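### 3.2 Work surfaces
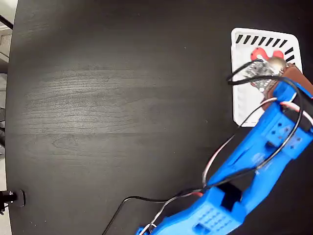

**Figure 4.** Dark tabletop with a white rectangular tray.

### 3.3 Tabletop finish and the visibility of trays

The second part of the study looked at the tables themselves. Participants at the Windden site worked at tables with a dark, faintly grained top, while those at Britham used a pale top of the same height. Both groups were given the same white trays with rounded corners (Figure 4). We wanted to know whether the contrast between tray and table affected how neatly small items were put away at the end of a task.

We recorded 661 tray placements over the two sites. A placement was marked as untidy if any part of the tray stood over the edge of the table, or if an item meant for the tray was left on the tabletop. At Windden, 62 placements were marked as untidy. The Britham total was higher, and most of the difference came from items left beside the tray. Small white parts were the ones most often missed on the pale tops.

The dark finish had a drawback. Its surface reflects light from the side, and the grain shows as streaky pale bands where the reflection falls. Several participants said they found thin grey items hard to pick out in these areas. Following a suggestion from Tomás Baptista, we moved the desk lamps at Windden to the far side of the room for the last two sessions in November. Complaints about glare stopped, although the number of untidy placements stayed much the same.

Curved table edges caused some trouble at both sites. Participants tended to line the tray up with the nearest edge, and where that edge was curved the trays ended up at a wider range of angles. Rebelo (personal communication) reports the same habit among packers at straight benches, where it does no harm. We did not score tray angle, and the effect of edge shape is left out of the comparison in Section 4.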